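Sketau Loltberg table, 7 months on

Bought from: Panasiuk, Rurkham
Price paid: £118
Used for: packing parcels, mostly

I don't trust the word "workstation". It usually means a table with twenty quid added, and I went into the Panasiuk showroom in Rurkham fully expecting the Loltberg to be one of those. I still think it is, a bit. But I've now packed 614 orders on it, so I can at least say what you get for the money.

What you get is a flat top, four metal legs, a crossbar at the back and a bag of bolts. The top is a pale cream laminate with a mottled pattern so faint that I only noticed it after I'd got it home. Sketau calls this colour "Natural Oat" and shows it on the website next to a bowl of actual oats. I've looked at a lot of oats and they are not this colour. If you want something that looks like wood, buy something else. If you want something light that doesn't shout at a grey wall, it does fine.

Putting it together

The leaflet says one person, no tools other than the key supplied. I managed it alone on a Wednesday evening, but the key is made of something close to cheese and had rounded off by the third leg. Use your own. The holes lined up, which I wasn't expecting, apart from one on the crossbar that wanted a shove. There are screw feet for an uneven floor. Mine needed winding down so far on one corner that I worried about them coming out altogether. They haven't.

Size

It is 63 cm deep, and for parcels I'd have liked more. A medium box open in front of me leaves room for the tape gun behind it and little else, so the label printer lives on a shelf. For a laptop and a mug you'd have plenty. Sketau's website shows two grinning people wrapping presents side by side at it. They must be very fond of each other.

The surface

This is where the website gets carried away. "Wipes clean in seconds, resists scratches, heat and everyday life." I'm leaving heat alone, I don't put pans on my packing table. On scratches, it has done better than I'd have bet. I drag boxes over it all day and slit tape far too near it, and I have one proper mark, near the front, which was a Stanley knife and my own fault. Tape comes away without lifting anything. Parcel label glue needs white spirit, same as anywhere.

On wiping clean, yes, it wipes, but you'll be doing it all the time. A top this pale shows every crumb of black packing foam and every bit of grit. I get little dark specks on it and half the time I can't tell whether they're dirt until I've had a go with a fingernail. A mid-grey would hide the lot. Sketau doesn't make it in mid-grey, I asked, and was sent a link to the oat one.

What the pale top does do well is show you where things are. Most of what I pick up and put down in a day is black - the scanner, the tape gun, marker pens, the stapler - and on my old dark brown desk I was forever patting about for them. On this I just see them. It sounds a small thing, and I wouldn't pay extra for it, but it's the bit I'd miss. The finish is matt enough that the overhead light doesn't bounce back into my eyes either, and the old one was terrible for that.

Wobble

There is some. Lean on the front edge with both hands and the whole thing shifts a touch from side to side, and tightening the crossbar only helps for a few weeks. Pushed up against a wall it's much better. I wouldn't stand it in the middle of a room.

The back edge is straight and sits close to the wall, so pens don't vanish down there the way they used to. On the other hand there's no cable cut-out, so anything with a lead has to come over the side. For a "workstation" that's a cheek.

Would I buy it again

At £118, grudgingly. In March Panasiuk had it marked down and I'd have been quite happy at that price. The top is better than the legs, and if I had the patience I'd have bought a top on its own and put it on something heavier. Three and a half stars, rounded down to three for the key and the oats.
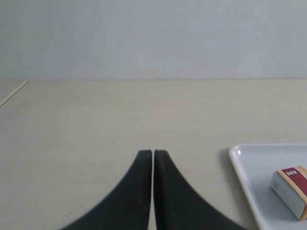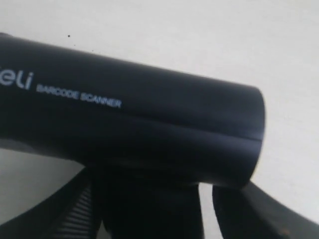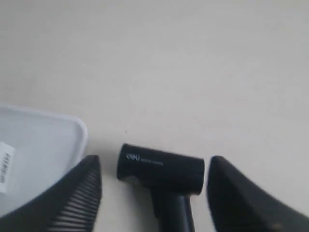

First and last show the pale top, the first with the grey wall at the back. Middle one is a close-up of the barcode scanner.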